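Stop Rounding the Water Bill

Adcombe bills residential water in blocks of 700 gallons. A household that uses 2,551 gallons in a month is charged for four full blocks, or 2,800. The difference is small on one bill. It is also consumption that never took place, and the utility has the exact reading on file.

Block billing made sense when meters were read by hand and the arithmetic was done on paper. The Flarnel meters installed across the district report to the gallon. The billing software then discards that precision before it calculates the charge.

The usual defense is that rounding keeps bills simple. I do not find a rounded bill easier to check. A customer comparing the meter face with the statement sees two different numbers and has to know the block rule to reconcile them. 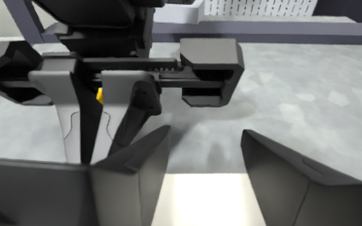
Endberg dropped its blocks in July and now bills by the gallon, with a fixed service charge listed on its own line. Revenue that used to come from rounding was moved into that charge, where customers can see it and argue about it. Adcombe should adopt the same structure before it sets the next rate.

Posted 6/5/22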